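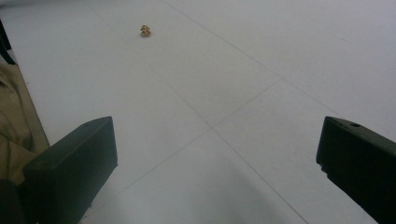 핸드헬드 그리퍼 손가락 패드 2종 비교 시험 기록

2026년 8월 4일

본 글은 핸드헬드 그리퍼에 장착하는 손가락 패드 Gultton과 Kyei를 동일한 조건에서 비교한 결과를 정리한 것입니다. 개인 블로그에 게시하는 기록이나, 추후 같은 시험을 반복할 분들이 참고할 수 있도록 절차와 판정 기준을 가급적 빠짐없이 적었습니다. 카메라는 Sekau 광각 모듈, 기록용 컨트롤러는 Fukow를 사용하였으며 시험 기간 중 두 장비의 설정은 변경하지 않았습니다.

1. 시험의 목적

지난번 글에서는 큰 물체를 집어 상자에 옮기는 동작을 다루었습니다. 해당 시험에서는 패드에 따른 차이가 거의 나타나지 않았습니다. 이에 이번에는 대상을 손톱보다 작은 불규칙한 조각으로 한정하고, 패드 끝단이 바닥면에 얼마나 고르게 닿는지를 중점적으로 확인하고자 하였습니다. 작은 물체는 접근 각도가 조금만 틀어져도 옆으로 밀려나므로 끝단 형상의 영향을 가장 직접적으로 받습니다.

2. 작업 환경과 절차

작업면은 밝은 색의 평평한 판으로 통일하였습니다. 대상물의 윤곽이 배경과 분명히 구분되고, 판 위의 가는 선을 위치의 기준으로 삼을 수 있다는 점을 고려한 것입니다. 조작자는 의자에 앉아 양손으로 그리퍼를 하나씩 쥐고, 한쪽은 상자 부근에 두고 다른 쪽으로 대상물에 접근합니다. 접근을 시작하기 전에는 패드를 완전히 벌린 상태로 잠시 정지하여 기록의 시작점을 분명히 합니다.

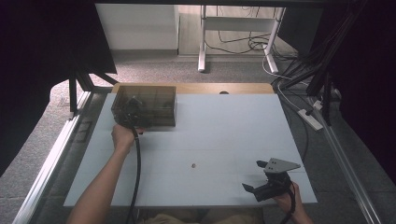 그림 설명: 양손에 그리퍼를 쥔 작업 자세. 왼쪽 그리퍼는 갈색 반투명 상자의 앞쪽 왼편에 있고, 작은 조각은 작업면 중앙 부근에 놓여 있다.

패드별 시행 횟수는 100회로 정하였습니다. 조작은 필자와 Nhyira Eshun 씨가 절반씩 나누어 수행하였고, 피로의 영향을 줄이기 위하여 연속 작업은 30분을 넘기지 않았습니다. 한 번에 집어 상자 안까지 옮긴 경우만 성공으로 기록하였습니다. 집은 뒤 떨어뜨렸거나, 다시 벌려 위치를 고친 경우는 모두 실패로 처리하였습니다. Nhyira Eshun 씨는 위치 수정을 부분 성공으로 인정하자는 의견이었으나, 판정이 조작자마다 달라질 우려가 있어 채택하지 않았습니다.

3. 카메라 설정에 관한 사항

본 시험에서 가장 많은 시간이 소요된 부분은 패드 교체보다 노출 조정이었습니다. 밝은 작업면이 화면의 대부분을 차지하면 자동 노출이 전체를 어둡게 낮추고, 검은 패드의 안쪽 면은 형태를 알아보기 어려워집니다. 반대로 패드에 노출을 맞추면 작업면의 가는 선이 사라집니다.

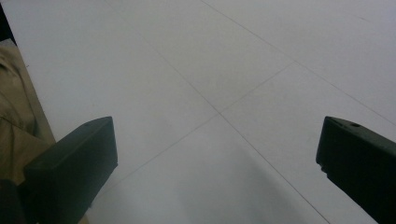 결국 노출은 수동으로 고정하고, 작업면의 선이 겨우 식별되는 수준까지 밝기를 올리는 것으로 정리하였습니다. 패드 안쪽의 세부는 일부 포기하였으나 끝단의 윤곽만 확보되면 간격을 판단하는 데 지장이 없었습니다. 그리퍼와 손이 만드는 그림자는 조명을 옮겨도 완전히 없어지지 않았습니다. 그림자의 경계가 부드러우면 대상물 검출에는 영향이 적었으므로 확산광을 유지하였습니다.

손목을 안쪽으로 지나치게 꺾으면 손가락이 화면 아래쪽에 들어오는 일도 잦았습니다. 검출 오류로 이어진 사례는 없었으나 기록을 검토할 때 번거로우므로, 손잡이를 쥐는 위치를 조금 뒤로 물리는 것을 권합니다.

4. 패드별 결과

Gultton은 재질이 단단한 편이며 끝단의 각이 뚜렷합니다. 바닥에 수평으로 접근하였을 때의 안정성은 우수하였으나, 손목이 조금이라도 기울면 한쪽 모서리만 먼저 닿아 조각을 밀어내는 현상이 반복되었습니다. 숙련된 조작자에게는 다루기 쉬운 패드이고, 처음 잡는 분에게는 상당한 연습이 필요합니다.

Kyei는 눌렸을 때 끝단이 약간 변형되어 기울기를 흡수합니다. 성공 횟수는 두 조작자 모두 Kyei 쪽이 많았으며, 특히 상자 가까이에 놓인 조각에서 차이가 컸습니다. 다만 모서리가 빨리 닳습니다. 아래쪽 모서리에서 재료가 일어나기 시작하면 그 부스러기가 대상물과 함께 집히는 경우가 있으므로, 작업 전후로 끝단을 육안 점검하여야 합니다.

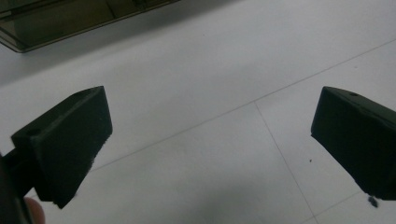

5. 마모와 교체 기준

연습과 예비 시험을 포함한 총 조작 횟수는 277회입니다. 이 횟수만으로 수명을 단정하기는 어려우므로, 당분간은 횟수 대신 상태를 기준으로 교체하고자 합니다. 모서리 바깥으로 재료가 늘어져 나오거나 양쪽 패드를 닫았을 때 끝단 사이로 빛이 새면 교체 대상으로 봅니다. 늘어진 부분을 칼로 잘라 내고 계속 쓰는 방법도 시도하였으나, 자른 면이 고르지 않아 파지 위치가 한쪽으로 치우쳤습니다.

고정 나사는 패드를 교체할 때마다 다시 조여야 합니다. Kyei는 재질이 무른 탓에 과하게 조이면 구멍 주변이 눌리므로 주의가 필요합니다.

6. 향후 계획

작은 조각 작업에는 당분간 Kyei를 기본으로 사용하고, Gultton은 큰 물체용으로 보관합니다. 8월 중에는 동일한 작업면에서 대상물의 색상만 바꾸어 Sekau의 검출 성능을 따로 확인할 예정입니다. 시험 기록 양식이 필요하신 분은 댓글로 요청하여 주시기 바랍니다.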